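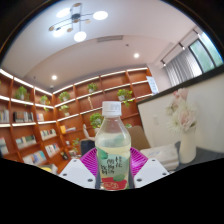
**LED strips under shelves – warm or cool white, and how to hide the wires?**

Sinan Dursun

Hello everybody. We have a big wall of wooden cubbies in our shared reading room in Clurkcombe, in an orange-brown colour, and white LED strips go under each row. I like very much how it looks in the evening, but at home I want to make a smaller one, only four rows, and I have two doubts. First, is white light too cold for wood of this colour? Second, where do the wires go? My shelf boards are 300 mm deep and there is a wall behind, so I cannot reach the back after I fix it. The ceiling lamp in my room is already quite strong, with globe bulbs. I don't want that it becomes like a shop.

---

Chutima Prasertsri

I did this in January, with five rows. For orange wood I would take a warm white. Cool white made my shelves look a little grey and I changed them after one month. But buy one short piece first and hold it under the board when it is dark outside, your eyes will tell you more than the box.

About the wires: before you fix the unit to the wall, drill a small hole at the back corner of every shelf, always on the same side. Then all wires go down in one line to the driver at the bottom. I put the strip 40 mm from the front edge and behind a thin wooden lip, so from the sofa you see the light but not the dots. Put also a dimmer, please. With the ceiling lamp on I keep mine low, and when I read I switch the ceiling off completely.

Please add up the watts of all the strips before you choose the driver, and leave some extra. Mine was too small and it was making a noise – I had to buy it two times.

---

Kyung-tae Moon

Agree with the dimmer. Use an aluminium channel with a milky cover, the dust is much easier to wipe. I bought mine from Avevik and cut it with a small metal saw.

---

Tuncay Bozkurt

Mine are cool white and I like them. It is a matter of taste.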